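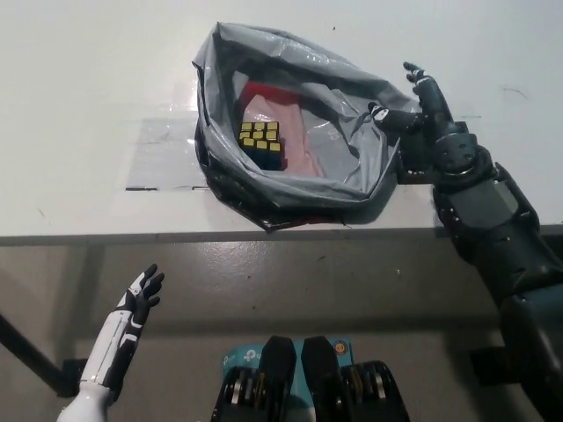 Haslam öffnet die Werkstatt: Besucher sehen Robotern beim Einpacken zu

Petlow, 2026-10-20 - Die Firma Haslam hat ihre Versuchshalle in Petlow zum ersten Mal für das Publikum geöffnet. Es kamen 200 Besucher, viele davon aus den Nachbarorten Urnthorpe und Grakley. Gezeigt wurde, wie ein Roboter mit zwei Armen und zwei Händen an einem weißen Tisch mit alltäglichen Gegenständen umgeht.

Die Aufgabe klingt leicht: Ein Zauberwürfel soll in eine graue Plastiktüte. Für die Maschine ist das aber eine der schwierigsten Übungen im ganzen Programm. Der Würfel hat feste Kanten und bleibt immer gleich groß. Die Tüte dagegen ändert bei jeder Berührung ihre Form, sie glänzt im Licht und wirft Falten. Deshalb muss die Steuerung immer wieder neu bestimmen, wo die Öffnung liegt und wo der Rand zu fassen ist.

Biljana Hodžić leitet bei Haslam die Versuche mit weichen Materialien. Sie erklärte den Gästen, dass ihre Gruppe lange nur mit Schachteln und Dosen gearbeitet hat. »Eine Schachtel wartet auf die Hand, eine Tüte läuft ihr weg«, sagte sie. Vor der Öffnung der Halle habe man die Übung 722 Mal durchgeführt und jeden Versuch gespeichert, auch die misslungenen. Gerade aus diesen lerne man am meisten, zum Beispiel wenn der Daumen zu stark auf den Rand drückt und die Tüte zusammenfällt.

Die Vorführung dauerte jeweils 7 Minuten und wurde über den Nachmittag mehrmals wiederholt. Die Gäste standen hinter einem Absperrband und durften Fragen stellen, solange die Arme in Ruhe waren. Nicht jeder Durchgang ist gelungen. Einmal rutschte die Tüte mit dem Würfel zur Tischkante, und eine Mitarbeiterin musste den Versuch anhalten. Das Publikum hat trotzdem geklatscht.

Besonders die Kinder wollten wissen, ob der Roboter den Zauberwürfel auch lösen kann. Das kann er nicht, und es ist auch nicht geplant. Der Würfel wurde gewählt, weil seine Farben für die Kamera gut zu unterscheiden sind und man sofort erkennt, wie er in der Tüte liegt. Wenn die gelbe Seite nach oben zeigt, wissen die Mitarbeiter ohne Messung, ob er sich beim Ablegen gedreht hat.

Kelly Naylor war mit einer Gruppe von Auszubildenden aus Urnthorpe angereist. Sie unterrichtet dort Lagerlogistik und beschäftigt sich seit zwei Jahren mit automatischen Packplätzen. Ihr hat gefallen, dass auch die Fehler gezeigt wurden. Sie hätte aber gern mehr über die Geschwindigkeit gehört. »Im Lager zählt am Ende, wie viele Sendungen in der Stunde fertig sind«, meinte sie. Eine Zahl dazu wollte Haslam noch nicht nennen. Nach Angaben der Firma arbeitet ein Mensch an diesem Platz weiterhin deutlich schneller.

Neben dem Packtisch gab es eine Station, an der die Besucher selbst mit dicken Handschuhen eine Tüte öffnen und füllen konnten. Das war schwieriger als gedacht, und es bildete sich schnell eine Schlange. Auszubildende der Firma beantworteten dort auch Fragen zu den Lehrstellen für das nächste Jahr.

Eine zweite Vorführung ist im Dezember in Grakley vorgesehen. Dann soll der Roboter die gefüllte Tüte auch schließen und in einen Karton legen. Der Eintritt bleibt frei, eine Anmeldung ist für Gruppen nötig. Für Schulklassen bietet Haslam am Vormittag einen eigenen Rundgang an - Anmeldungen nimmt das Büro in Petlow entgegen.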